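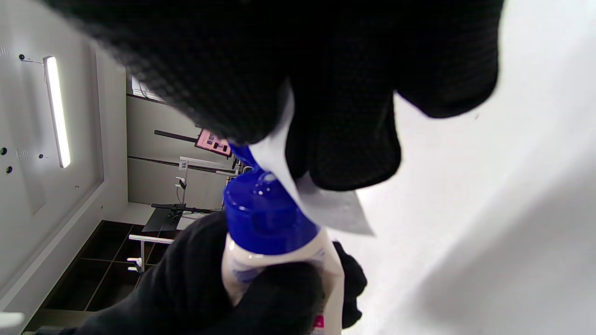 Bottle task - flip top and seal paper, what are people doing?

Posted in: Student Manipulation Projects
Started by cdunleavy, June 22, 2022

cdunleavy
ok so our club team (4 of us, second year) picked the bottle task for the end of term demo. Blue flip top cap, open it, get the strip of white paper out of the way, close it again. Two gloved hands, one holds the bottle from below and the other comes down from on top. We have 40 human demos recorded with the handheld gripper cam and the policy is still garbage on the paper part. Lid is fine. Paper is not fine. It either grabs nothing or it grabs the lid and yanks the whole bottle over.

Anybody else doing this one? Is 40 just not enough or are we doing something dumb

Corinne

nakamura_fan
40 is low for anything with paper in it. We did 56 for folding a napkin and that barely worked. Get more.

Dagim Berhe
More demos won't fix it if the demos are bad. Look at where the top hand is. It covers a big piece of the view and the fingers are black and the glove is black, so right when the pinch happens you have one big dark shape and a thin white thing against a white surface. What is the policy suppose to learn from that? I can hardly tell where the paper ends and I'm a person.

Try a darker mat on the table. Cheapest fix there is.

cdunleavy
mat is a good call, will ask. The white top is sort of fixed though, it's what the demo judges use too, so if we train on dark and get tested on white...

Dagim Berhe
Then do half and half. 20 on white, 20 on dark.

torquewrench8
Disagree with Dagim, sorry. If the test is on white then train on white. Mixing backgrounds with that few demos just splits your data. We tried it in April with the Cladow arm kit and got worse on both.

Dagim Berhe
Cladow kit has like one camera and it's bad. Not the same thing.

torquewrench8
it's the same camera position as hers. on the wrist. read the post

Dagim Berhe
She said handheld. Wrist mount on an arm doesn't drift, a handheld does. The room comes out sideways in hers, a light running up and down the left side. Are all 40 like that Corinne or does every operator hold it different?

cdunleavy
uh. different. Two of us hold it turned and two hold it more upright I think. Never wrote it down. Is that bad

nakamura_fan
yes lol

torquewrench8
ok on that one I agree with Dagim. Pick ONE grip angle, put tape on the handle where your thumb goes, everyone does it the same. That's going to help you more than the mat.

besosov_bob
coming at this from the other side, I help grade these. Teams lose most of their points on the bottle, not the paper. Bottle tips in the lower hand, then the upper hand comes down where the cap used to be. Even in your picture it's leaning a bit. Fix your hold first. Thumb across the front, fingers all the way round, and don't move the lower hand untill the lid is shut.

cdunleavy
we do the thumb across the front thing already! but yeah nobody keeps the lower hand still, we kind of bring the bottle up to meet the other hand. feels natural

besosov_bob
Natural for you. Then the policy has two moving things to chase.

Dagim Berhe
Don't fully agree, moving both hands is fine if you're consistent, people do it all the time. But for 4 students with a demo coming up, sure, keep it still.

zarano_lab_kid
Side question - why black gloves? Our Zarano group went with light gray ones and the finger tips show up way better against the dark gear in the back.

cdunleavy
club had a box of black ones. that's the whole reason

zarano_lab_kid
fair

torquewrench8
gray gloves on a white table though? You'd lose the fingertips completley. Black is the right pick on white. It's the paper that's hard to see, leave the gloves.

nakamura_fan
could you color the paper? marker stripe along one side

besosov_bob
Not allowed. Rules say task objects stay as supplied. Stripe on the paper is a zero for the round.

nakamura_fan
oh. ok scratch that

Dagim Berhe
Other thing. Where do you start the clip? If every demo starts with the lid already open you'd get exactly this - lid fine when you test it alone, then a mess when the two steps run together. Start with it closed, every time, and leave a short pause between lid and paper.

cdunleavy
some start open. we got lazy near the end, maybe 8 of them

ok plan: tape on the handle, lower hand still, lid closed at the start, toss those 8, re-record. Staying on white for now (sorry Dagim). We have the room till Friday, will post numbers after

Dagim Berhe
Your funeral. Post the failures too, not just the good runs

torquewrench8
and write down who recorded which ones this time!!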